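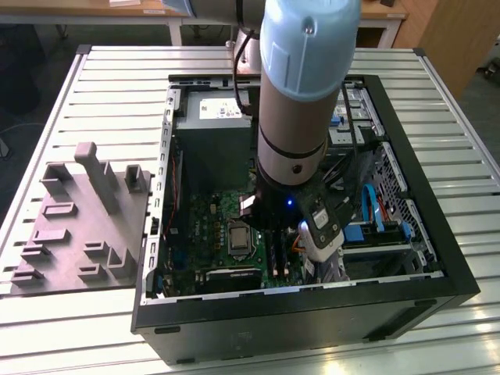

Dust, and What to Do About It When You Own a Desktop Computer

My old tower ran for six years under a desk in a house with two cats and a gravel driveway, and in August it started making a noise like a hair dryer with opinions. I had been vacuuming the carpet up to its front feet the whole time and feeling good about myself. If yours has reached the hair dryer stage, set aside an hour and a spot you don't mind getting filthy. The porch is good. The kitchen table is how you end up with gray lint in the butter dish.

Before you open anything

Shut the computer down the proper way, flip the switch on the back if it has one, and pull the power cord. Then hold the power button in for a few seconds to drain what's left. Unplug everything else too, and take a phone picture of the back first. You will think you can remember which hole the speaker goes in. There are three holes and they are all the right size.

Lay the case on its side, with the removable panel facing up. On most towers it's the left panel as you look at the front, held on by a couple of screws at the rear edge. Slide it back, then lift. If it won't slide, you have missed a screw. It has never once been "just stiff," and I have the bent panel to prove it.

Touch bare metal on the case before you touch anything inside, and again every time you've wandered off for coffee. Don't work in fleece.

Where the dirt lives

The front intake filter, if you have one, will be the worst. It usually pops out or unclips. Mine came away in one piece, and the felt on it stayed in shape when I peeled it off, so for a minute I owned a very small blanket. Wash plastic mesh filters in lukewarm water with a drop of dish soap and let them dry overnight. Overnight means overnight. A hair dryer will warp the thin ones.

Next come the fans. Hold the blades still with a finger or a chopstick while you blow them out. Letting them whiz is the fun part, I know, but it's hard on the bearings.

Then the metal fins over the processor. Dust packs in between the fan and the fins where you can't see it from above, so shine a flashlight in from the side. A soft paintbrush kept for nothing else does more good there than another half can of air. Keep the metal collar of the brush off the board, or wrap it in tape.

Leave the memory sticks alone if the computer was working fine. People pull them out to "clean the contacts" and then spend the evening putting them back in.

The power supply

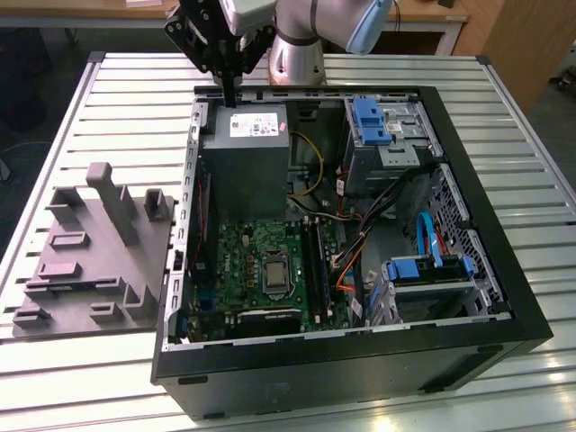

Side panel off, power supply in the upper left. Blow it out, leave it shut.

Don't open this box. It can hold a nasty charge well after it's been unplugged, and there is nothing in there you need. Blow short bursts through the vents from outside, and brush the grille. If it still rattles or smells like a hot penny afterward, buy a new one. I put a cheap replacement in once to save the price of a dinner out, and ended up skipping several dinners.

Canned air, and how not to drink the budget

Keep the can upright. Tilted, it spits freezing liquid on whatever you were trying to be nice to. Use short puffs from a hand's width away and let the can rest when it gets cold. A standard can does me two cleanings if I brush first and less than one if I get trigger-happy.

If you have more than one computer in the house, look into an electric duster. My neighbor Phúc Kim lent me his Heiskanen, which is loud enough to bring people to their windows and will also clear a window track, a keyboard and most of a toaster. I bought a Boltari secondhand for $47. It does the same job with slightly less drama, and I've since used it on the dryer vent, the bird cage and (once) a cobweb with the tenant still home.

Skip the household vacuum inside the case. The hose end builds up static, and it will happily eat a loose screw.

Keeping screws

Muffin tin. One cup for the panel screws, one for fans, one for anything you took out by mistake. A magnetic dish is nicer, but you already have a muffin tin. Rinse it before the next batch of muffins, please.

Putting it back

Check that no cable is leaning on a fan. Hook up the power and monitor and start it once with the panel still off, hands in your lap, and look for a fan that isn't turning. If the screen stays black, shut down, unplug, and look for a plug you nudged loose. When all is well, shut down again, put the panel on, and reconnect the rest from your phone picture.

How often

Twice a year with pets or a smoker, once without. Get the tower up off the carpet, too. A plant stand works, or two bricks if you've stopped trying to impress visitors. Mine sits on a Somness bed riser that was left over after the bed broke.

Reader tip: used dryer sheets pick up the dust on the outside of the case and the back of the desk. Fresh ones leave a film, so wait until they've been through a load.

Next month: getting candle wax out of a tablecloth, with and without the brown paper bag.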